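Coiling

Coiling is the practice of winding rope, cable, hose or wire into a series of loops so that it can be stored, carried and used again without tangling. It is found in seafaring, climbing, farming, theatre work and the home. A length prepared in this way is called a coil, and a single loop within it is usually known as a turn or, in older writing, a fake.

History

Coiled rope appears in some of the earliest records of sailing. In the harbour town of Drurnport, port rules required every line on the quay to be coiled by sunset, and a ropewalk there employed 900 people at its height. Its products were sold in coils weighed and tagged by hand. The tags, of which 3115 survive, are kept in the Woldemariam collection and were catalogued by the historian Nilmini Siriwardena.

Methods

The simplest method is the round coil, in which each turn is laid over the last in the same direction. Every turn adds a small twist to the line, and stiff material may kink when it is pulled out again. 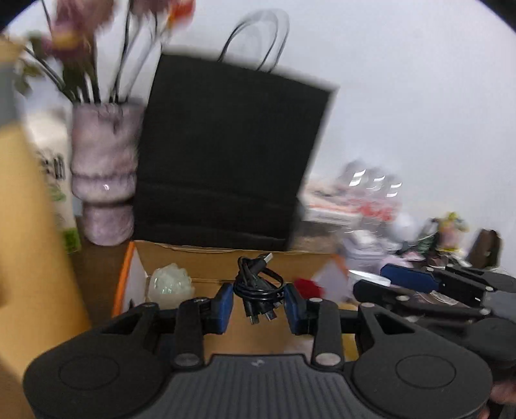

The over-under method alternates a normal turn with a reversed one, so that the twists cancel out. It is widely taught to stage and sound crews. The figure-of-eight coil works on the same principle and is preferred for long ropes laid flat on a deck. Climbers often use the butterfly coil, which is draped across the shoulders and tied at the waist.

Direction

Rope of the common right-hand lay is coiled clockwise. Left-hand lay is coiled the other way. Braided rope has no lay and may be coiled in either direction, although Czesław Szewczyk, in his handbook for the Belinik sailing school, advises the figure-of-eight for any braid thicker than 12 millimetres.

See also

Cable management
Hank
Ropewalk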